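Cloudy marks and stains on a light tabletop, where do I even start?

Posted by Hala Hattar
527 views

Hi all! I have a beige table that I use for pretty much everything – breakfast, bills, crafts with my niece – and over the winter it has gone sort of blotchy. There are grayish smudges that I can feel with a fingertip, and then some paler patches that feel completely smooth. I bought it secondhand in February and the seller only said it was a Norkar, so I don't know what the finish is. I've tried dish soap and a sponge. It looks great while it's damp and then the marks come right back.
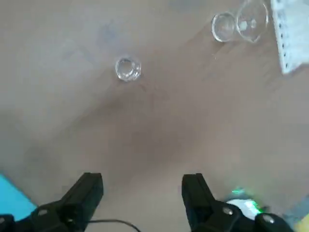 I mostly drink out of small clear glasses and I'm terrible about coasters, so I'm guessing some of it is my own fault. My sister says to go at it with baking soda, but I'm scared of scratching it. What would you try first? I'd like to keep it under 20 bucks if I can.

Hedvig Lie
Please hold off on the baking soda! I dulled a whole corner of my old desk that way and it never came back. If you can feel the smudges, that's usually stuff sitting on top, and very often it's leftover soap. I'd wipe the table with plain warm water and a microfiber cloth, rinse the cloth, wipe again, then dry it right away with a towel. Mine took three rounds before the cloth stopped dragging. For anything left over, one part white vinegar to 6 parts water, but test it underneath first and don't let it sit. The smooth pale patches are a different story and could be in the finish itself. Look at them in the evening with a lamp off to one side – you'll see way more than you do at noon.

Suha Dabbas
just get a tablecloth lol. mine has been under one for years and I have no idea what it looks like anymore

Sawsan Zoubi
I agree with Hedvig about the soap. One thing to add, check the bottoms of your glasses too. We have hard water and mine leave chalky rings even when I'd swear they're dry. I keep a folded dish towel on the table now and park them all on that.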